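2022년 9월 11일 일요일

이번 주 소식은 좀 속 쓰린 얘기예요. Faltanen 작업실에서 쓰던 손잡이형 그리퍼가 작업 도중에 말썽을 부렸거든요. 손가락이 닫히다가 중간에서 한 번 걸리고, 힘을 더 주면 툭 하고 끝까지 확 닫혀 버리는 증상입니다. 다친 사람은 없어요! 다만 손가락 사이에 제 장갑 끝이 살짝 물렸고, 그날 작업은 그대로 접었습니다.

그날 하던 건 늘 하던 정리 작업이었어요. 통이랑 바구니를 테이블 위에서 집고, 옮기고, 내려놓고, 또 집고. 기록을 보니 증상이 처음 적힌 게 1,908번째 집기였고요, 그 뒤로 11번을 더 하고서야 멈췄더라고요. (네, 바로 멈췄어야 했습니다. 할 말이 없어요.)

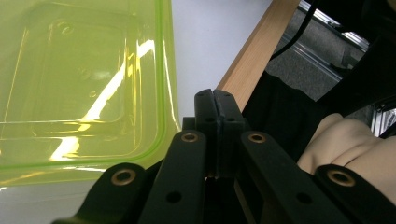

Plelar 쪽에서는 소식을 듣고 바로 답을 보내왔는데, 자기네도 작년 12월에 똑같이 걸리는 증상을 겪었고 그때는 링크 관절에 먼지가 뭉쳐 있었다면서 분해하기 전에 손으로 천천히 여닫으며 걸리는 위치부터 표시해 두라고 하더군요. 손가락을 끼운 채로 억지로 벌리지는 말라는 말도 덧붙였고요.

그래서 시키는 대로 해 봤습니다. 걸리는 자리는 매번 같았어요. 링크를 풀어 보니 관절 한쪽이 뻑뻑했고 안쪽에 까만 가루가 끼어 있었는데, 이게 테이프 부스러기인지 부품이 갈린 건지는 아직 모르겠어요. Holub에 2개를 보내서 봐 달라고 했고 답을 기다리는 중입니다. 솔로 털어내고 다시 조립하니까 한결 부드러워지긴 했는데, 원인을 모르는 채로 그냥 쓰자니 영 찜찜하네요.

테이프도 의심하고 있어요. 손가락에 감은 테이프는 오래 쓰면 주름이 잡히고 끝이 일어나는데, 우리는 지금까지 너덜너덜해질 때까지 그냥 썼거든요. 미끄러지지만 않으면 됐지 하고요.
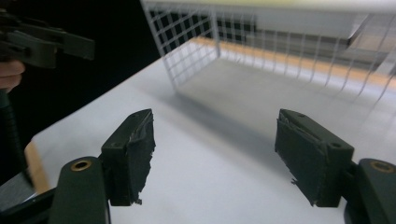 앞으로는 작업 시작 전에 테이프 끝이 일어났는지 보고, 일어났으면 새로 감고 시작하기로 했어요. 여닫기 점검도 같이 넣었습니다. 빈손으로 천천히 한 번 닫아 보고 조금이라도 걸리면 그날은 그 그리퍼를 안 쓰는 걸로요. 귀찮긴 한데 장갑 대신 손가락이 물리는 것보다야 백번 낫죠.

그리고 두 사람이 한 테이블에서 같이 작업할 때 규칙도 하나 생겼어요. 이상하다 싶으면 말로 "멈춤" 하고, 둘 다 그리퍼를 내려놓기! 이번엔 제가 혼자 중얼거리면서 계속하는 바람에 옆 사람은 고장 난 줄도 몰랐대요.

Dosstead와 잡아 둔 공동 작업은 2주 미뤘습니다. 기다려 주시는 분들께 죄송하고, 일정이 다시 잡히면 바로 올릴게요. 혹시 비슷한 증상을 겪어 보신 분 있으면 어느 관절이었는지, 뭘 발랐는지(아니면 아무것도 안 발랐는지) 좀 알려 주세요. 윤활제를 써도 되는지를 두고 작업실 안에서도 의견이 갈리는 중이라, 일단은 마른 솔질만 하고 있습니다.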